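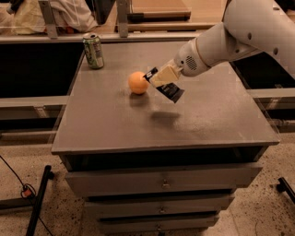

The snack drawer and the four o'clock problem

Every few months another company announces that it has fixed the afternoon. The latest is Grenura, which sells office snack plans by the head and says its boxes keep a team "level" from lunch until people go home. I read the sales page twice, and I still can't tell you what level means. It isn't a number. Grenura doesn't say who was asked, or how long anyone was followed, or what those people ate before the boxes came.

What it does have is a price. The standard plan is $985 a month for an office of 42 people. For that you get nuts, dried fruit, oat bars and a poster. The poster tells you to listen to your body, and I assume most bodies at that hour are asking to go home.

I don't doubt the slump itself. Plenty of us feel slow in the middle of the afternoon, and some of that seems to be the body's own clock. A big lunch may add to it. So might a bad night, a stuffy room or a meeting that should have been a two-line message. Snack sellers tend to skip straight past these, because you can't put a window that opens in a cardboard box and bill for it monthly.

Paltard, the smaller rival, takes a different line. Its plan is built on what it calls steady carbs, and it promises to do away with the "spike and crash" you supposedly get from a candy bar. Readers have asked me about this one more than any other. My answer is dull. Sugar on an empty stomach doesn't suit everybody, and if you feel lousy after it, eat something else. But the crash gets blamed for an awful lot of tiredness that was there already. People reach for sweets when they're flagging, they go on flagging, and the sweets take the blame.

I also looked at the label on Paltard's cocoa oat bar. It has 18 grams of sugar. There are candy bars with less, and they don't come with a leaflet.
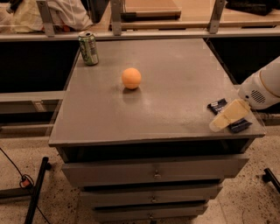

The usual afternoon spread: a can and something in a wrapper.

Drinks are where I'd be a little stricter – mostly on the matter of timing. Caffeine hangs around for hours, and a late coffee or energy drink can take a bite out of your sleep without your noticing. Then you're tired the next afternoon and you have another. If you want to test one thing on yourself, test that. Stop at lunch for a couple of weeks and see. It costs nothing, which may be why I've never seen an ad for it.

A reader from the Lukska building wrote to say her floor dropped its snack plan in March and put the money toward a real break instead, 18 minutes, phones left on the desk. She says people like it. I'm glad, though I'd be a poor sort of skeptic if I swallowed that one whole. New things feel good for a while. Ask me again in December, when it's dark outside and the break has been eaten up by calls.

Wasilewska, the bakery near our old office, has my sympathy in all this. It used to send over a tray of seven poppy seed rolls every afternoon, and there was always an argument about who got one. It made no claims about focus. The rolls were good, they were gone by a quarter past four, and we were just as sleepy afterward as we had been before.

If your employer is paying for the box, eat the nuts. If they ask you to fill in a survey on how much more productive you feel, check who wrote the questions before you answer. Grenura's survey has seven of them, and none has a box for "no change." I wrote to ask why and got back a discount code.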